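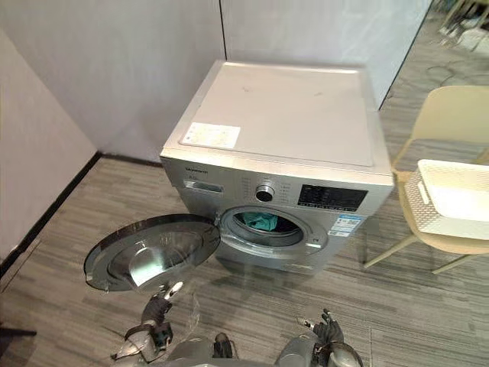 3. Laundry Unloading Trials with the Semaan Hand Kit

3.1 Purpose
The department asked our group to review the Semaan hand kit before deciding on a second set. The kit consists of two articulated hands, a wrist adapter for each arm, and a software package for grasp control. We evaluated it on one household task: moving fabric from a front-loading washing machine to a basket.

3.2 Setup
The machine stands in the corner of the lab, on the carpet, with the basket on a plastic chair to its right. The door opens to the left, so the left hand works nearest the door and the right hand nearest the basket. Urmas Jaunzems wrote the arm trajectories. Ruba Dabbas handled hand calibration and the trial log.

3.3 Procedure
Each trial started with the door open and one fabric item in the drum. A trial was scored as complete when the whole item lay in the basket. Items that hung over the rim were scored as partial. We ran 234 trials with the stock grasp settings and made no changes to the fingertips.

3.4 Results
34 trials failed and 12 were partial. The remaining trials were complete. Most failures occurred at the door gasket, where the fingers closed on rubber and fabric together and the controller stopped on its force limit. The limit can be raised in the settings file, but the manual does not state a safe range - we left it alone.

Calibration took three attempts on the right hand. The left hand passed on the first.

3.5 Assessment
The hands are suitable for single items of soft fabric. The documentation is thin on force control, and Corina Hauser has sent our questions to the supplier. We recommend a second set only if the limits are documented. Tests with mixed loads are planned for September.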